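**Textile Care Workshop - Notebook, Bench 2**

March 14, 2019

Subject: shrinkage and color loss in cotton mattress covers, Mernenard trial, third wash series.

The series was resumed this morning after the delay caused by the water softener. The supply was flushed before any sample was loaded. Hardness at the tap was within the limit set in the trial plan, and no correction to the detergent dose was required. The earlier readings from the second series remain valid and should not be repeated.

Samples came from lot 2617, the undyed twill supplied by Cowie. Each piece was cut to a square measuring 200 mm between stitched marks, with the marks placed well inside the hem. Previous entries in this notebook used ink marks, which spread in the wash and made the readings hard to defend. Stitched marks in red polyester thread are to be used from now on. The thread does not shrink at the temperatures in the plan, and it can be found again easily after pressing.

Conditions for today:

- Warm wash, normal cycle, Nolo powder at the low dose
- Line dry indoors, no tumble
- Rest flat overnight before measuring
- 3 squares per condition, plus one unwashed control kept in the drawer

The squares were weighed dry before loading. The heaviest of the set came to 269 on the small balance (tenths of a gram), which is higher than its neighbors and suggests that the weave is tighter toward one selvage. The position of each square in the roll has therefore been written on its tag. Colleagues who cut further pieces are asked to do the same. If shrinkage varies across the width of the cloth, the trial plan will need a further line, and Cowie should be told before the July order is placed.

Observations on the first load. The squares came out with a firm hand and slight puckering at the hem, as in the second series. Pucker was worse along the warp. The ballast towels shed lint on two of the pieces, and this was removed with tape before drying. Towels from the old stock should be retired from ballast duty; the plain sheeting in the lower cupboard is a better match in weight and sheds very little. One tag came loose in the drum. It was matched to its square by the notch cut in the corner, so no data were lost, but the safety pins are too light for this work and the next size up has been requested.

Color. The dyed strips from Cledero were run separately. The navy strip bled into the adjacent white cloth to a degree that would be visible to a customer. The gray strip did not. Grading against the gray scale is deferred until daylight tomorrow, as the lamp over the bench has been replaced with one of a warmer tone and does not agree with the older readings. A request for the correct tube has been submitted - the previous request was closed without delivery.

Drying. The indoor rack was used with the squares pinned by one edge only. Pinning by two edges stretches the cloth and understates shrinkage. This error was made in the first series and accounts for the low figures on the opening pages, which are now struck through and initialed. The room humidity was not recorded in the morning. It was recorded at noon and again at closing, and both values are on the loose sheet at the back of this book. 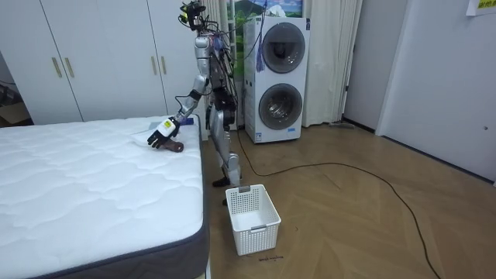 Should the covers be pre-washed before they are cut to size? For the twill, pre-washing is the safer course, as most of the shrinkage seen in the second series occurred in the first wash. Pre-washed cloth must be pressed and rested flat before it goes to the cutting table, or the pattern will be laid on cloth that is still relaxing.

The cost of the extra step has not been worked out. It will depend on whether the roll can be washed whole or must be cut into lengths first. Whole-roll washing is not possible with the equipment in this building. An outside laundry could be asked for a price, with the condition that it uses no softener and no starch.

To be done next:

- Measure the rested squares, warp and weft, two readings each
- Grade the Cledero strips in daylight
- Load the hot wash condition with the new ballast
- Copy the tag positions into the shared table
- Return the steel rule to Bench 1

The unwashed control should stay in the drawer with the lid of the box closed. It was found on the windowsill last week, and a fresh control has been cut from the same end of the roll - the old one is marked VOID and may be used for testing pins.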